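Bollville compensation plan, read line by line. A thread.

I went through the 24-page PDF they hand to new distributors. Figures below are from the plan itself unless I say otherwise.
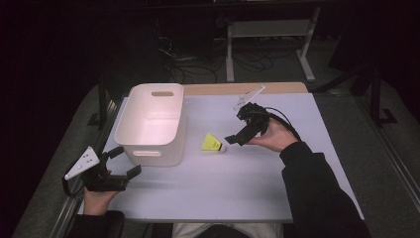

1/ Structure first. Bollville is a binary plan: two legs, left and right. You are paid on the weaker leg only. Volume on the stronger leg carries over, but it is wiped if you miss one monthly order.

2/ The monthly order is called "activity." Minimum is 884 points. Points are not dollars. At current catalog prices, the cheapest basket I could build that clears the line came to $1,175. Shipping is extra.

3/ The pay rate on the weaker leg is 10 percent of points, with one point valued at $1 for commission purposes. So to cover a $1,175 order you need 11,750 points a month on the weaker leg. That is 14 people ordering at the minimum, all on that side, every month.

4/ The stronger leg has to match it. Call it 28 active people below you before the first dollar of profit. Page 9 shows the same math with two people in it and stops there.

5/ The plan does mention retail profit. Distributor discount is 15 percent. There is no requirement to sell to anyone outside the network and no form for recording it. For me this is the main problem with the document.

6/ Rank names: Fanach, Dierckx, Gurkberg, in that order. Fanach needs 4000 points on the weaker leg. At 10 percent that pays $400, against an order of $1,175. You can hold the first rank and lose $775 a month.

7/ Refunds. Unopened stock can go back within 30 days, less a restocking fee. The fee is "as published in the back office." You get back office access after you enroll. I asked support for the number and got a link to the enrollment page.

8/ Income disclosure: none in the PDF, none on the site. A disclosure should give median earnings by rank and the share of people at each rank who earned nothing. If your sponsor has one, ask for the version that includes inactive accounts.

9/ Several replies to my last thread said the carryover makes up for slow months. It doesn't raise the cap. Carried volume sits on the strong leg, and pay is still set by the weak one.

10/ I have not enrolled and have no link to offer. If the plan is revised in July as the site says, I will redo posts 2 through 6 with the new numbers.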